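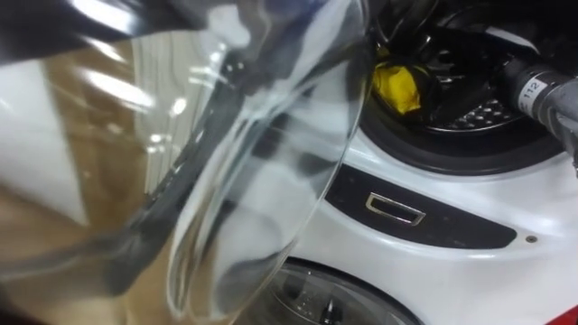

Kudberg Valley Emergency Preparedness Network
Minutes of the Regular Meeting
Held in March at the Hunt Street Library, Lower Meeting Room

The meeting was called to order at 6:32 p.m. by the Chair, Sânziana Ursu. A quorum was present. Apologies were received from the representatives of the Javska Neighborhood Association and the school district.

1. Minutes of the previous meeting

The minutes were approved with one correction. Under item 4, "Plerkell Road shelter" should read "Plerkell Road warming center." The site is not designated for overnight use.

2. Matters arising

The Chair reported that the letter to the county regarding the culvert at the lower end of Plerkell Road had been acknowledged but not answered. Members noted that the culvert backed up again during the February storm and that the road was closed until the next morning. The Chair was asked to write again and to copy the district engineer.

The revised contact list has been sent to all member groups. Several entries still show a work number only. Groups were reminded to supply a number that will be answered after business hours.

3. Review of the February power outage

The Network received a written report on the outage, which affected most of Javska and the east side of Kudberg. The warming center opened three hours after the request was made. The report attributed the delay to the key arrangements, as the only keyholder on duty was on the far side of the closed road.

In discussion, members observed that the telephone tree had worked well in the upper streets and poorly in the apartment buildings, where many residents had moved since the list was drawn up. It was also noted that residents who rely on home oxygen had called the fire station directly, which placed a strain on the station's front desk. The fire station has asked that a separate number be published.

It was moved and seconded that a second set of keys to the warming center be kept at the Hunt Street Library, subject to the agreement of the library director. The motion carried.

It was further agreed that the apartment buildings be canvassed again before the start of fire season, and that building managers be asked to post the Network's notice in the entry hall. The notice is to be printed in large type. A member asked whether it could be translated, and the Secretary will find out the cost.

4. Tabletop exercise

The exercise is scheduled for a Monday evening next month. The subject will be a wildfire evacuation with one of the two bridges out of service. Each member group may send 2 participants. Observers are welcome but will be seated separately and are asked to hold their remarks for the review session.

There was some discussion of whether the exercise should include the relocation of livestock. The Chair ruled that the exercise would cover people and household pets only, and that livestock would be placed on the agenda for the summer meeting.

5. Radio check

The monthly radio check was completed by all stations except Javska North, where the battery would not hold a charge. A replacement has been ordered. Operators were reminded to give the call sign at the start and end of each transmission and to leave the channel clear while the roll is being taken.

6. Finance

The balance was reported and accepted. The cost of the replacement battery will be charged to equipment. Nearly all member groups have paid the annual contribution, and reminders will go out to the remainder. The application for the county preparedness grant must be signed by the Chair and one other officer before it is submitted.

7. Other business

The library has asked that chairs be returned to the storage room after meetings and that the side door be used after 8:00 p.m.

A member asked that the siren test be announced in the local newspaper as well as on the Network's page. Agreed.

8. Next meeting

The next regular meeting will be held at the same place and time. Agenda items should reach the Secretary one week in advance.

There being no further business, the meeting was adjourned at 8:06 p.m.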